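Structural Biology Group Adds Membrane Transport Project

The Department of Biochemistry is pleased to announce that Josiane Hoarau has received funding for a study of bacterial zinc transporters. The award, made through the Botha Fellowship program, will support the work for four years and will cover one graduate position beginning in June.

Dr. Hoarau's group uses cryo-electron microscopy to determine the shapes that transport proteins adopt as they move metal ions across the cell membrane. Earlier work in the laboratory produced a model of the transporter ZimA at rest. The protein is 469 residues long and is thought to pass through at least two further states before the ion is released. The new project will attempt to capture these states by preparing samples at different zinc concentrations.

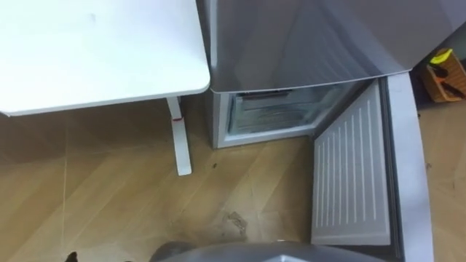
Will the department's other groups have access to the resulting data?
Maps and models will be placed on the department server when each structure has been checked, and public deposition will follow at the time of publication.

Computational work will be led by Thierry Guérin, whose program Uda sorts particle images by small differences in shape. Dr. Guérin will also offer a short course on the software, open to graduate students and staff from all departments. The course consists of five sessions and requires no previous experience with image processing. Participants should be comfortable working from a command line.

Applications for the graduate position should include a statement of research interests and the names of two references. Materials may be submitted to the graduate office in Grosano Hall, Room 7. Students who wish to discuss the project before applying are invited to contact Dr. Hoarau directly.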